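Aménagement d'une surface de table pour la vaisselle du petit déjeuner : implantation, égouttage et repérage des emplacements
Rapport de projet, module Agencement des petits espaces
Auteurs : Rocío Garrido, Dušan Hoxha
Atelier Skositz, rendu de février

1. Objet du projet

Le projet porte sur l'implantation d'un petit ensemble de vaisselle sur une surface de table unique, servant à la fois au service et à l'égouttage. Le cas d'usage retenu est celui d'une cuisine de studio sans plan de travail continu, où l'évier est séparé de la table par un passage. L'égouttoir doit donc trouver sa place sur la table elle-même, à côté des assiettes en service.

Deux questions ont été posées au départ. La première concerne l'orientation de l'égouttoir par rapport aux bords de la table. La seconde concerne la distance à conserver entre l'égouttoir et l'assiette en service pour que l'on puisse retirer une assiette de son logement sans passer au-dessus du plat servi.

Le lavage proprement dit, le séchage au torchon et le rangement en placard sont hors périmètre.

2. Matériel

2.1 Surface

La table est recouverte d'un papier brun mat, fourni par Grotex en rouleau. Le papier a été choisi pour sa faible brillance et parce que l'eau y laisse une auréole lisible pendant quelques minutes. Il se remplace entre deux séries. Les lés sont tendus puis fixés sous le chant de la table.

Un quadrillage en ruban adhésif bleu est posé sur le papier. Les lignes découpent la surface en grandes cases, qui servent d'unité de repérage dans toute la suite du rapport. Le ruban a été préféré au tracé au feutre : une ligne mal placée se décolle et se repose, ce qui est arrivé à plusieurs reprises pendant la mise au point.

2.2 Vaisselle

Les assiettes et le bol proviennent d'un lot dépareillé acheté chez Verstraete. Le lot est volontairement hétérogène en couleur, afin que chaque pièce soit identifiable sans étiquette. Les pièces utilisées dans la configuration finale sont les suivantes :

-- une assiette ronde blanche, légèrement bleutée, à bord peu relevé ;
-- une assiette blanc crème ;
-- une assiette rose pâle ;
-- un bol crème.

Une assiette à bord haut, testée au début, a été écartée. Elle ne tenait pas dans les logements de l'égouttoir sans forcer et venait s'appuyer sur sa voisine.

2.3 Égouttoir

L'égouttoir est le modèle Flustby, noir, de forme allongée, à logements parallèles, avec un montant haut à une extrémité. Masse relevée à vide : 421 g. Entraxe des logements : 18 mm. Il ne possède pas de bac de récupération, point sur lequel nous revenons en section 6.

2.4 Aliment témoin

Pour simuler le service, une pièce torsadée orange et jaune pâle, de la forme d'une viennoiserie, est posée dans l'assiette blanche. Sa forme irrégulière est utile : elle oblige à tenir compte du débord au-dessus du bord de l'assiette, qu'une tranche de pain plate n'aurait pas fait apparaître.

3. Démarche

Nous avons comparé 3 orientations de l'égouttoir : parallèle au grand côté de la table, parallèle au petit côté, et en diagonale. Pour chaque orientation, 6 cycles complets ont été réalisés. Un cycle comprend la mise en place des assiettes dans l'égouttoir, la pose de l'assiette de service, la pose de l'aliment témoin, puis le retrait d'une assiette de l'égouttoir.

Les critères relevés à chaque cycle sont :

a) le dégagement nécessaire au retrait d'une assiette, mesuré dans l'axe du logement ;
b) la présence ou non d'un contact avec le bol ;
c) la position des auréoles sur le papier après le cycle ;
d) le maintien de l'inclinaison des assiettes restantes.

Le critère d) demande une précision. Lorsque toutes les assiettes penchent du même côté, le retrait de l'une d'elles ne modifie pas l'appui des autres. Lorsqu'elles penchent en sens opposés, la tranche supérieure de l'une peut bloquer la sortie de l'autre. La consigne de remplissage impose donc une inclinaison commune.

Les cycles ont été effectués le mercredi, toujours avec les mêmes pièces. Le papier a été changé à chaque changement d'orientation.

4. Configuration retenue

L'orientation diagonale a été retenue. L'égouttoir occupe la partie médiane gauche de la table, le montant haut étant tourné vers l'avant droit. Le bol crème est posé à l'arrière gauche de l'égouttoir, ouverture vers le haut, dans le prolongement de la même diagonale. Les deux assiettes sont placées dans les logements du côté du bol ; les logements proches du montant restent libres. L'assiette blanche est posée à plat, à droite de cet ensemble. 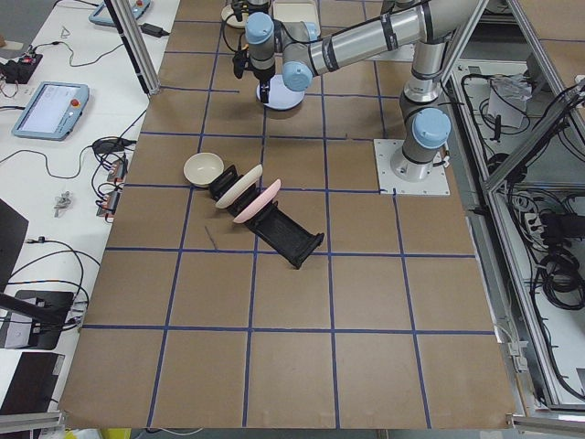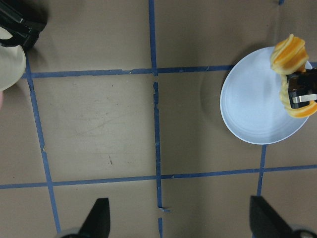 Fig. 1 et 2 -- Assiette blanche posée à plat sur le papier brun quadrillé de ruban bleu. La vue d'ensemble (fig. 1) montre l'égouttoir en diagonale ; la vue rapprochée (fig. 2), la pièce torsadée sur le bord de l'assiette.

La figure 1 permet de vérifier l'inclinaison commune des assiettes crème et rose. En figure 2, la pièce torsadée dépasse le bord de l'assiette du côté droit. Ce débord se trouve à l'opposé de l'égouttoir et ne réduit donc pas le dégagement entre les deux zones. Nous avons conservé cette disposition comme référence pour la pose.

5. Résultats

5.1 Orientation parallèle au grand côté

Le retrait d'une assiette se fait sans gêne, mais l'égouttoir forme une barrière sur la largeur de la table. Le bol doit alors être placé derrière, et l'on passe systématiquement au-dessus des assiettes pour l'atteindre. Un contact entre le bol et l'assiette la plus proche a été relevé pendant la série.

5.2 Orientation parallèle au petit côté

L'encombrement latéral diminue. En revanche, les assiettes présentent leur face vers l'avant de la table et l'utilisateur assis doit les saisir par le dessus. Le geste est plus haut et l'égouttement se fait en partie dans la case de service. Les auréoles relevées sur le papier ont atteint la ligne de ruban qui borde cette case, sans la franchir.

5.3 Orientation diagonale

L'assiette se saisit par la tranche, main droite ou main gauche. Aucun contact avec le bol n'a été relevé. Les auréoles sont restées groupées sous les logements occupés. L'inclinaison de l'assiette restante n'a pas varié de façon visible après retrait de l'autre.

L'inconvénient principal est la perte de surface dans les angles. L'égouttoir placé en biais entame plusieurs cases sans en remplir aucune, et l'espace triangulaire qui en résulte se prête mal à la pose d'une seconde assiette à plat. Il reste utilisable pour un objet de petit diamètre, ce qui explique la position donnée au bol.

6. Discussion

Le choix des logements a plus d'effet que prévu sur la stabilité. Lors des essais préliminaires, les assiettes étaient rangées contre le montant haut, ce qui semblait logique. La sortie de la dernière assiette était alors gênée par le montant et le geste partait vers le haut, avec une chute de gouttes sur la zone voisine. Le remplissage à partir de l'autre extrémité supprime cette gêne. Le montant ne sert plus de butée qu'en cas de remplissage complet, situation que nous n'avons pas étudiée.

L'entraxe de l'égouttoir convient aux assiettes peu creuses. Deux assiettes dans des logements consécutifs ne se touchent pas si l'inclinaison est la même. Pour des assiettes creuses, il faudrait laisser un logement vide entre deux pièces, ce qui divise la capacité.

L'absence de bac de récupération est acceptable sur papier, pas sur une table en usage réel. Un tapis absorbant modifierait la hauteur d'assise de l'égouttoir et peut-être son adhérence. Ce point n'a pas été mesuré.

Le repérage par cases s'est révélé suffisant pour l'assiette de service, dont le centre se place facilement par rapport aux lignes. Il est moins adapté à l'égouttoir en diagonale. Dušan Hoxha a proposé de repérer celui-ci par ses deux extrémités et non par son centre ; la méthode a été adoptée à partir de la deuxième série et les relevés de la première ont été repris en conséquence.

7. Limites

Le nombre de cycles par orientation est faible et ne permet pas de conclusion statistique. Les essais ont été réalisés avec un seul modèle d'égouttoir. La masse de l'égouttoir vide est peu élevée, et un glissement sur une surface plus lisse que le papier n'est pas exclu. Les verres et les couverts n'ont pas été pris en compte.

8. Suites prévues

Reprendre la configuration diagonale avec un tapis absorbant sous l'égouttoir. Tester un remplissage complet, montant compris. Ajouter une tasse dans l'espace triangulaire à la place du bol et refaire les relevés d'auréoles. Rocío Garrido conserve les lés de papier annotés, classés par orientation, dans le carton à dessins de l'atelier.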